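Ellery Neighbors' Newsletter
May 14, 2020

Fold it on the bed! A laundry note from Aarti Pant

I have folded clothes on the couch, on the kitchen table and once on top of the dryer, and I am now fully converted to the bed.

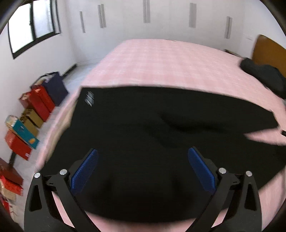
It started when Sylvain Deschamps from Barnunon Street wrote in asking how I keep up with a family's worth of washing. Well, I don't always! But moving the whole job to the bedroom has cut my folding time to nearly 70 minutes a week, and I used to lose a whole evening to it.

My routine goes like this. I make the bed first, even if it's a quick pull of the covers. Then each piece gets laid out flat and smoothed from the middle outward with both hands – sleeves or legs straight, pockets pushed back in. Dark things go first while the daylight is good, as lint on black fabric hides from me completely after supper (and then shows up at the grocery store). Fold in half lengthwise, then in thirds, and stack against the headboard end until you're ready to put it all away.

Sweatshirts used to defeat me. I now lay them face down, hood flat, and bring both sides in before I fold up from the hem – so much neater, and they stand up in a drawer!

Sylvain has tried it and reports that his only trouble is the cat, who thinks every warm pile is hers. If you have a trick for fitted sheets, please send it in. I've got 2 of them balled up in the closet and I'd love to print your answer in the September issue.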